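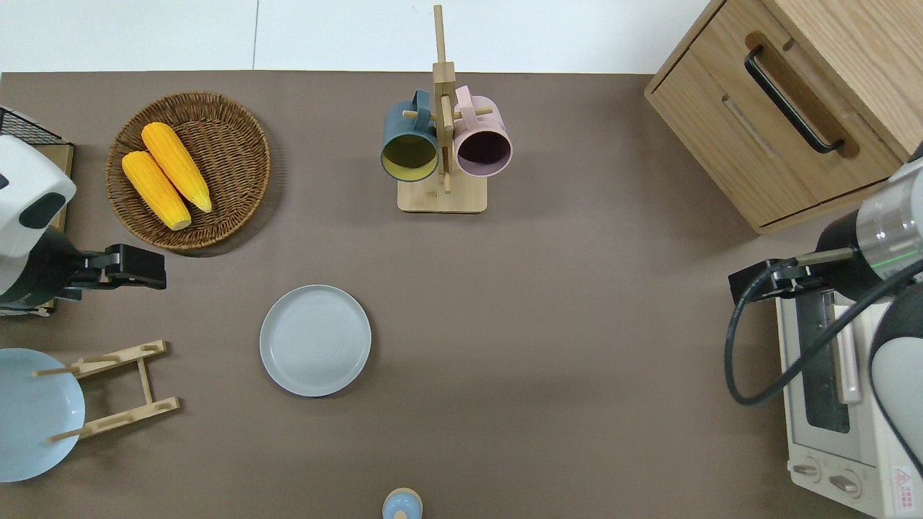 Two-arm kitchen bench with the plate out in the middle

Home | Forums | Robots & Automation | Faults and Safety | Search

Print this page | E-mail this page

Right arm drops out over the toaster oven, error 1563

posted by nistberg_bench

Hi all, I've got two arms on a tabletop kitchen setup and the right one keeps going into a protective stop. It moves toward the toaster oven door, gets partway down, and quits with code 1563 on the Verier controller. The light ring on the arm stays green the whole time, so from across the room I think it's fine, and then the left arm carries on with its half of the job! It has happened 13 times in 74 runs. I swapped the gripper fingers and redid the home position in September – no change. The left arm has never done it.

What worries me more than the fault is that I reached in for a plate last night while I thought it was stopped, and the left arm moved. Nothing touched me, but I didn't like it one bit.

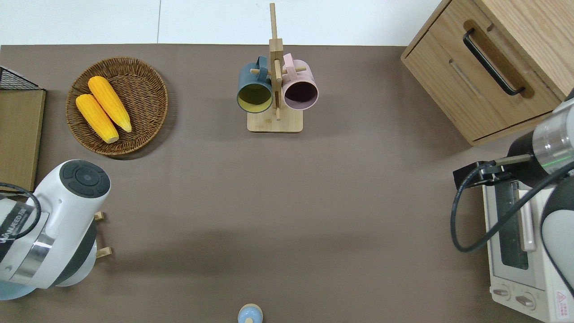

I've also tried it with no plate on the table at all and I still get the stop, so I don't think it's seeing an obstacle. Payload is set to what the Celtard gripper sheet says. Any ideas?

Reply from hosseinzadeh_fan

Reinstall the software. Fixed mine.

Reply from torque_and_toast

Look at your cable before you touch any software. The black one on the right arm hangs in a big loop by the oven, and I'd bet it tugs on the wrist when you get low. Mine did the same thing and the controller read the pull as a collision. Clip it along the arm, leave enough slack for the full wrist turn, then run that one move at slow speed 4 times and watch the loop.

The other thing is serious. Wire the two stops together so one arm going down takes the other with it, and hit the e-stop before your hand goes in, every time. Don't go by the ring.

Comments

nistberg_bench: Clipped the cable, no stops so far this evening. Stops get wired together tomorrow, arms stay off till then.

gearhead_lu: What clips did you use? Mine keep popping off.

nistberg_bench: Just hook and loop straps.

Print | E-mail | Back to top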